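Chapter 7
Repair, Replace, or Retire: Making Equipment Decisions

Learning goals
After reading this chapter, you should be able to:
– tell the difference between the purchase price of an item and its cost of ownership
– work out a simple yearly cost for a piece of office equipment
– explain why two businesses may make different choices about the same machine

7.1 The price on the tag

Every business owns things that wear out. Delivery vans, desk chairs, cash registers, printers, and computers all lose value from the day they are bought. Accountants call this loss depreciation, and you met it in Chapter 4. This chapter looks at the same process from the manager's side. A manager has to decide when to keep paying for an old item and when to stop.

Consider Divari, a small mail-order seed company in the town of Edesley. The office bought a desktop computer for $1262 and planned to use it for five years. In the fourth year the machine began to shut down without warning, often in the middle of printing labels. A local shop quoted $129 to open the case, find the fault, and fit a new part if one was needed. A new computer of the same class was priced at $700. 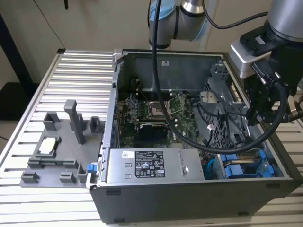
On these numbers alone the repair looks like the easy choice. It costs less than a fifth of the price of a new machine. But the quote covers only the work done at the shop. Divari would also lose two days of use, and August is the month when the fall catalog goes out. A clerk would have to write labels by hand, and some orders would be late. These are indirect costs. They do not show up on the repair bill, and small firms often leave them out.

There is also the question of how long the repair will last. If the computer runs for one more year, the repair has cost $129 a year. If it runs for three more years, the cost drops to $43 a year. A new machine kept for five years costs $140 a year before any repairs. The manager does not know ahead of time which case will apply, so the decision rests on an estimate – and estimates can be wrong.

The money already spent does not belong in the comparison. The $1262 is gone whichever way Divari decides. Economists call this a sunk cost. People find it hard to set aside, especially when they chose the item themselves.

7.2 Who does the work?

A business that decides on repair can use an outside shop or its own staff. Outside shops charge more per hour but usually carry parts and give a short warranty. Staff repairs look cheaper, yet the hours come out of some other job.

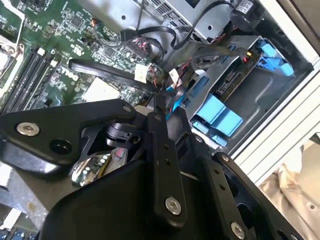

Kenza Shawky argues that the staff hours should always be charged at full wage, even in a slow week, or the repair will seem free when it is not. Anas Nasr disagrees in part: in a slow week the same wages would be paid anyway, and the firm gives up very little by using the time. Both views are used in practice. We return to them in Section 7.4, where the Sedgwick method and the break-even chart are introduced.

Key terms: cost of ownership, depreciation, indirect cost, sunk cost, warranty

Before you read on
Choose one piece of equipment at your home, school, or job. Write down what it cost, how old it is, and what has been spent on it since it was bought. Keep your notes for the exercise at the end of Section 7.3.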